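An Open Day at the Plurkach Campground, Flultville
Saturday, May 9, 2026

We have been driving past the Plurkach turnoff for years on our way to other places, always saying we should stop one day, and this time we did. The campground held its open day ahead of the summer season, with free day entry, all the cabins unlocked for looking at, and coffee on the porch of the old ticket office. I took far too many notes and ate far too much coffee cake, so settle in.

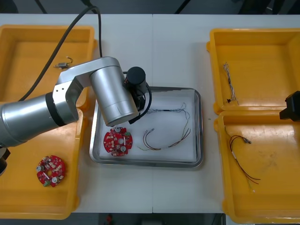
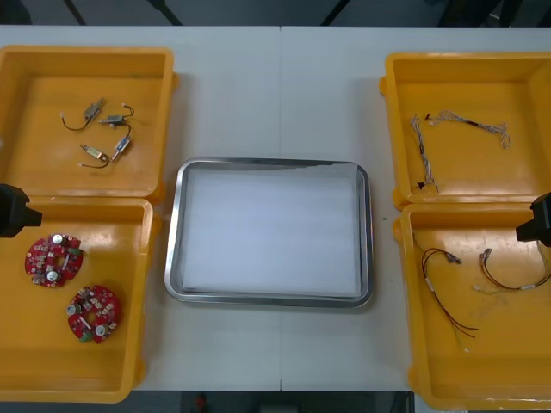
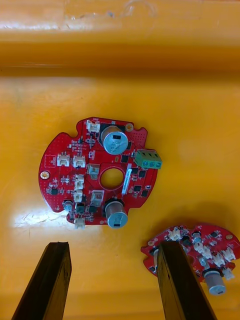
Robot arm, yellow bins, and a closer look at the red circuit boards.

We came in on the north road from Flultville, which is paved right up to the gate now. The last stretch is narrow, and if you are pulling anything long you will want to take the second bend slowly and stay well over to the outside. There is a gravel pull-off just before the gate where you can stop and let the dog out, and we did exactly that, because ours had been whining since the gas station.

The campground sits on a long shelf of ground above Savano Lake, with the older tent loops down near the water and the newer trailer sites up behind the trees. I had always pictured it as a small place, but the map they handed us at the gate shows 267 sites in all! It doesn't feel like that many when you're walking around. The loops curl back on themselves and there is a good thick belt of spruce between most of them, so you only ever see your own neighbors and perhaps a bit of somebody's awning.

We started with the lakeside loops, which are the ones I would choose. The sites are a little uneven (bring something to level your stove) and the fire rings have been moved back from the tent pads, so there is more room than there used to be, according to a couple who told us they had camped there on their honeymoon. Most of the waterfront sites are first come, first served, and the staff told us that in midsummer you should plan on arriving by Thursday lunchtime if you have your heart set on one. The restrooms are a short walk uphill. They were clean and smelled of fresh paint, and the showers take tokens, three for a dollar at the office. Bring your own soap.

The upper loops can be reserved ahead. They have water and electric hookups, and the pads are flat and wide enough that my husband, who does the backing up in our family and is not always cheerful about it, said he could manage any of them. The price is $25 a night for a basic site in either area, with hookups charged on top of that. I forgot to write down how much the hookups were, so please check before you book. Pre-booked sites need to be paid in full at the time you reserve, and you can change your dates once without a fee as long as you do it before the week of your stay. Booking for the whole summer opens in January, so for this year you are looking at whatever is left, though we were told there are still plenty of weeknights.

Then came the Weidemann cabins, which I had been looking forward to most of all. They stand in a row along the old orchard wall, each with a tiny covered porch and a door painted a different color. Inside you get bunks, a table with benches, a small heater and a row of hooks, and that is about it. You bring your own bedding and do your cooking outside. I sat down on one of the lower bunks to test it and had to be told it was time to move along — there were people waiting behind me! The mattresses are firm and covered in that wipe-clean material, so a fitted sheet would be worth packing. One cabin has a ramp and a wider door, and it can be reserved by phone at any time of year, separately from the others.

After lunch (chili from the kitchen tent, very good, a bit heavy on the beans) we joined the guided walk along the lake path. It goes as far as the boat launch and back and takes an hour and a half at a slow pace with plenty of stopping. The first part is hard-packed and would be fine with a stroller. After the footbridge there are roots, and a muddy place where we all went single file holding on to branches and each other. Our guide showed us where the herons nest and asked us to keep dogs leashed on that whole side of the lake until the end of July.

A few small things I wrote in the margins of my map. Firewood is sold at the office, and you are asked not to bring your own from home. Quiet hours start at ten. Day visitors park in the lower lot and need to be out by dusk, when the gate is locked. There was no phone signal anywhere below the office, so tell whoever is meeting you exactly which loop you are in. The little store carries ice, milk, batteries and marshmallows, and the hours are posted on the door.

We stayed until the coffee urn was being rinsed out, and before leaving we went back up to the office and put our names down for a weeknight stay in the upper loop. The lakeside sites will have to wait until we can get away on a Thursday morning.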